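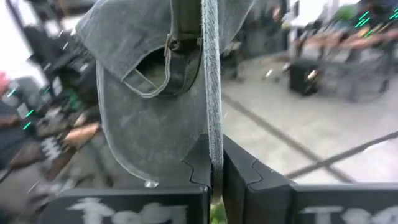
Venla Rautiainen asks whether a cotton cap that has gone gray with dust can go in the washing machine with the work clothes. The Vellport Textile Care Service advises against it. Machine washing can distort the crown and weaken the stitching where the panels meet. Caps with an adjustable back strap should be washed by hand, as set out below.

Before washing

Take the cap outdoors and brush it with a soft, dry brush, following the direction of the seams. Turn the sweatband outward and brush the inside as well. If the strap closes with a metal slide buckle, loosen it fully so that the fabric beneath can be cleaned. Check the care label. Caps with a cardboard brim must not be soaked and should be wiped with a damp cloth only.

Washing

1. Fill a basin with cool water and add 2 teaspoons of mild liquid detergent.

2. Test the color on an inside seam with a damp white cloth. If dye comes off, stop and use a dry brush only.

3. Submerge the cap and leave it for 7 minutes.

4. Work along the sweatband and the edge of the back opening with a soft toothbrush. Do not scrub areas that are already faded.

5. Rinse 3 times in clean water. Do not wring.

Drying

Press the cap between two towels, then set it over an upturned bowl of suitable size. Dry the buckle by hand to prevent rust marks. Keep the cap away from radiators and direct sun. Tighten the strap once the fabric is fully dry.

Pale streaks that remain after drying may be loss of dye, and further washing will not remove them. Questions about repairs to straps and buckles may be addressed to Niilo Heiskanen at the service desk.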